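How to pack a mixed box so that it opens the way you packed it

Most boxes that arrive in a mess were packed in a hurry, with whatever was nearest going in first. The method below is for a mixed box: a few small cartons, some packets, something long and awkward, and one or two soft things. It works for putting household odds and ends into storage and for moving them to another address. Fragile china needs a different approach and I have left it out.

Allow roughly 30 minutes for your first one. After that it goes faster.

What you need

An open box with straight sides and a flat floor. Plastic or card will both do.
A clear surface bigger than the box.
Soft filler: carrier bags, old tea towels, a folded jumper.
Parcel tape and a thick pen.
A sheet of paper for the list.

If the box has been in a shed or a loft, wipe out the inside and let it dry fully before you start. Paper labels stick to a damp floor and tear when you lift the packet out.

Step 1: Lay everything out first

Put the box at the back of the surface and everything that is meant to go into it in front. Leave a hand's width between things so you can see their real size. This is the point to take out anything that doesn't belong. Batteries that are loose should go in their own small bag with tape over the ends. Open bottles stay out altogether.

Check small cartons before you pack them. If a flap has come up, tape it down now. Shake each one gently, and if the contents slide about, open it and push in a bit of paper.

Step 2: Sort by stiffness

Make two groups. One is for things that hold their shape, such as cartons, tins and hard plastic. The other is for things that give when you press them. Flat packets can go in either group, depending on what is inside. If you aren't sure, press with a thumb. Anything that bends goes with the soft things.

Do not sort by size at this stage. A large carton of tissues weighs very little and a small tin of screws weighs a lot, and sorting by size will put them the wrong way round.

Step 3: Put the heavy things along one wall

Heavy, stiff things go on the floor of the box, starting against one of the long sides. Keep the labels facing up or facing in, where you can read them when you look down. Leave the middle clear for now.

If you have two heavy things, put one at each end. A box with all its weight at one end tips when you pick it up, and the contents slide down to meet it.

Step 4: Place the cartons and the long things

Cartons usually sit best flat on their widest side. Sometimes that leaves a strip of floor too narrow for anything else, and then it is better to tilt one. A tilted carton leaves a wedge-shaped gap under it, which will take a small packet or a rolled cloth. Fill the gap straight away or the carton will drop flat the first time the box is moved.

Long, narrow things go in on the diagonal. Corner to corner is the longest line you have, so try that before deciding that something won't fit. Rest the upper end against a carton and keep it lower than the rim. If it still stands proud, take it out and find a taller box. Forcing it will bend the side.

When the stiff things are in, look straight down into the box before you carry on. You want to see the gaps while they are still open.

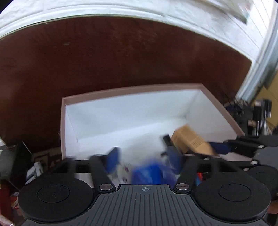 Step 5: Fill the gaps with the soft things

Start with the smallest gaps and work up. Push bags and cloths down to the floor with your fingers, so that they fill from the bottom. A bag laid across the top of a gap looks fine but sinks later and leaves everything round it free to move.

Plastic bags should be nearly empty of air. Press them flat, fold once, then push them in. Clothes can go in rolled or folded, but keep buttons and zips turned away from printed cartons, which scratch easily.

Small packets go in towards the end, on top of something soft. Put them where you can see them. They are the things people think they have lost, and at Polldale, where I helped Ursina Ammann clear out her workroom last January, we unpacked the same box three times looking for a packet of hooks that was under a jumper.

Step 6: Test it

Hold the box by both ends and lift it a little way off the surface. Tip it gently to the left, then to the right. Listen. A dull shift is usually a soft thing settling and can be left. A knock means two hard things are touching and need a cloth between them.

Now press down on the contents with a flat hand. They should give slightly and come back. If they don't give at all, the box is too full and the lid will bow. Take out one soft item and try again.

Step 7: Write the list and close up

Write the list while the box is still open. Start at the top layer and work down as far as you can remember. Short names are enough: "cables", "hooks", "blue bag". Lay the list on top, printed side up, and put the same words on the outside, on an end and not on the lid. Lids get swapped and they can't be read in a stack.

If your box has no lid, cut a piece of card a little larger than the opening, score it along the edges with the back of a knife and fold it down over the rim. Tape it at the corners only, so you can get back in without cutting.

Stacking

Put the heaviest box at the bottom and match the corners. Do not stack more than two high if the boxes are open or have home-made card lids. Keep them a little away from an outside wall so that air can get behind.

Unpacking

Read the list first. Lift the soft things out before you pull at anything stiff, and take the long items out by the upper end. Keep the filler bags together in one place and they will do for the next box.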